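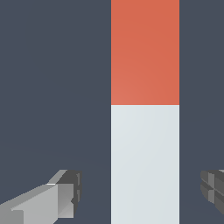 Drulmont Edge Painter, the long handle kit. Had it since November, used it on the hallway, the stairs and half of a bathroom, so this is a proper go and not an out of the box review. Writing this fast before I have to go get the kids.

Short version: good tool, bad instructions, refill pads cost too much. Buy it if you have a lot of straight edge to do. Skip it if you have one small room and a steady hand.

What you get. The edger head with the little guide wheels, a short grip, an extension pole in two pieces, a shallow tray with a lid, five pads. Mine came from the Adugna hardware store. Wubit Adugna talked me out of the cheaper Sellallow one, which has the same shape of head but the wheels don't lift out of the way. I have since borrowed a Sellallow and she was right, more on that further down.

Why I wanted one at all: our hallway is two colors now. Orange-red on top, pale gray underneath, one line at chair rail height with no actual chair rail to hide behind. So the line has to be good or you look at a wobble every time you take your shoes off. Last time I did this (different house, green and cream) I taped it, pulled the tape, and took strips of the cream off with it. Not doing that again.

First try was bad. My own fault mostly. Loaded the pad like a brush, way too much, and it squeezed out under the wheels and left tracks. The leaflet says "load evenly" and that's it. No word on how much. What worked for me in the end: press the pad in the tray, scrape it on the ridge twice, then do a throwaway pass on a peice of cardboard. Then the wall. After that it was pretty smooth going.

Second thing the leaflet doesn't say, you need something for the wheels to ride on. Along a ceiling or door frame, fine, that's what it's made for. In the middle of a wall there's nothing there. I held a long level against the wall and ran the wheels along that. Needs two people for the long stretches. My neighbor Gitau Mollel held the other end and complained about his shoulder, fair enough, it was a long hallway.
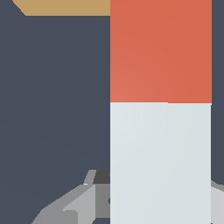 Do the lighter color first, let it dry overnight, then bring the dark one down to meet it. I tried it the other way on the stair side and needed an extra coat to cover where I'd gone over. Overnight means overnight too. I gave it an afternoon on the first bit and the level pulled a mark.

Line quality. Along the ceiling, excellent, best I've ever done, no touching up except in the corners. Along the door frames, same. Mid wall against the level, good, with a couple of soft spots where I stopped to reload. If you restart back a few inches and ease into the wet part it mostly blends. From the front door you can't see it. With your nose on the wall you can. I'm ok with that.

Corners are the weak point. The head is square but the pad stops short of the edge of it, so there's a gap in every inside corner that you have to fill with a small brush. The box shows somebody going right into the corner in one pass. No. Keep a brush handy.

Pole. The two pieces screw together and hold fine at full length for ceilings, a bit of flex but not awful. I wouldn't use it for the mid wall line, you want your hand close to the head for that. The thread picks up paint if you lay it down in the tray like I did. Wipe it before you unscrew it or you'll be standing there with pliers.

Cleaning. Latex paint, warm water, comes out of the pad ok if you do it right away. Leave it for lunch and the pad goes stiff round the edges and then it's garbage. I lost two that way. The wheels pop off, use that, theres paint behind them every single time and dried paint on the wheels is what gives you tracks the next day.

The tray lid is the best bit nobody puts in the ads. Snaps down tight, and I left paint in it through dinner and it was still usable. I use it with regular brushes now too.

Pads. Ok so here's my gripe. Refills come in packs of two and the price is silly next to what the whole kit costs. I tried the Warine ones that are supposed to fit. They do fit, sort of, but the nap is shorter and they dont hold enough, I was reloading constantly and every reload is a chance for a soft spot. Went back to the Drulmont ones and grumbled. You will get some 2 coats of hallway per pad if you wash it properly, less on rough plaster.

Versus the Sellallow. Borrowed one for the bathroom to compare. Cheaper, lighter, and the pad is a touch wider so it covers faster. But with fixed wheels you can't do the last bit next to a tile edge, it just rides up on the grout. The grip is also thin and slippery with wet hands. For ceilings only, in a plain square room, I'd say it's fine and save your money.

I looked at the reviews before buying, 247 of them on the store page, and the one star ones are nearly all about tracks and drips. I'd bet most of those are overloading. A few say the head cracked. Mine hasn't, but I did drop it on carpet, not tile, so who knows.

Would I buy again, yes. Would I pay full price, probably not, it goes on sale with the rollers pretty often so wait if you can. Four out of five, would be higher with a decent leaflet and pads at a sane price.

One more thing, the pad cover that comes on it new has a tiny clear film on the inside. Peel that off too. Took me ten minutes of not getting any paint on the wall to notice.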